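Grimoreck school custodial outsourcing

The Grimoreck school custodial outsourcing was an arrangement under which the Grimoreck Unified School District handed the cleaning and minor upkeep of its buildings to a private contractor, Zusance. It covered 35 schools and a bus depot. The district described it as a savings measure. Whether it saved anything is disputed, and the published figures do not settle the question.

Background

Before the contract, the district employed 257 custodians directly. Most worked a split shift, with a small day crew in each building and a larger evening crew that moved between sites. Supplies were bought through a central warehouse on Jenkins Road, which also stored furniture, spare lighting and floor machines.

The case for outsourcing rested mainly on a report by Trodolent, a consulting firm hired by the district. It claimed that cleaning costs per square foot were well above those of "peer districts." The peer districts were not listed. The report also left out the age of the buildings, although several Grimoreck schools were old enough to need hand cleaning in stairwells and boiler areas where machines would not fit. Supporters of the plan quoted the report often. Few of them seem to have quoted anything beyond its summary page.

Terms

The agreement was written for three years, with two optional extensions. Zusance took over staffing, supplies and equipment. The district kept control of major repairs, a term the contract did not define. This caused arguments from the first month, when the company said that a leaking sink was a major repair and the district said it was not.

Existing custodians were promised interviews, which some local coverage reported as a promise of jobs. The contract text says only that current workers would be "given consideration." Pay rates were left to the company, and health coverage began after a waiting period.

Response times were set at 15 minutes for spills and other hazards during school hours. The clock started when a request was entered in the company's own system, so a principal who phoned or stopped a worker in the hallway was not counted. Zusance later reported near-perfect compliance on this measure. The number is probably accurate as far as it goes – it says little about how long a wet floor stayed wet. 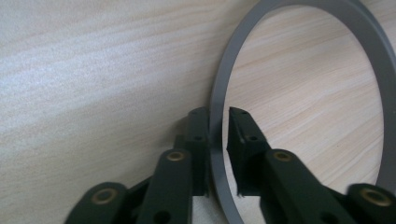 A gray ring on a pale wooden surface.

Complaints and inspections

During the second school year, staff and parents filed 972 complaints. The most common subjects were empty soap dispensers, overflowing trash and classrooms that had been skipped. The company argued that many were duplicates and that complaints had never been logged in a consistent way before, so no comparison was possible. The second point is fair. It applies equally to the company's claim that the schools had become cleaner.

Inspections were carried out jointly by a district manager and a company supervisor. Principals were usually told the date ahead of time. An internal audit finished in March of that year found that scores on announced visits were much higher than scores on the handful of unannounced ones, and recommended that all visits be unannounced. The district accepted the recommendation "in principle" and kept the old schedule until the end of the term.

Cost

The district's stated savings compare the contract price with a forecast of what in-house cleaning would have cost, using wage growth assumed by Trodolent. They do not compare it with what had been spent before. The stated savings also exclude extra work orders, such as snow removal at entrances and cleanup after evening events, which had been part of the custodians' normal duties and were billed separately under the contract.

Critics have made doubtful claims of their own. A widely shared leaflet said that costs had doubled, but it counted the purchase of floor machines twice and included roof repairs that had nothing to do with cleaning.

End of the arrangement

The district did not use either extension. Day cleaning returned to district employees, while evening work was put out to bid again in smaller packages. Officials called this a "blended model." No full accounting of the original contract has been published.

Comments (3)

depotdriver
The article skips over the bus depot after the first paragraph. We had one cleaner for the whole place, then none for most of a winter.

mathroom12
The wait for health coverage was the reason half our evening crew left. That deserves more than one line.

R. in Grimoreck
Posted 30 January 2019
Is the audit online anywhere? I asked the district office and was sent the Trodolent summary, which I already had.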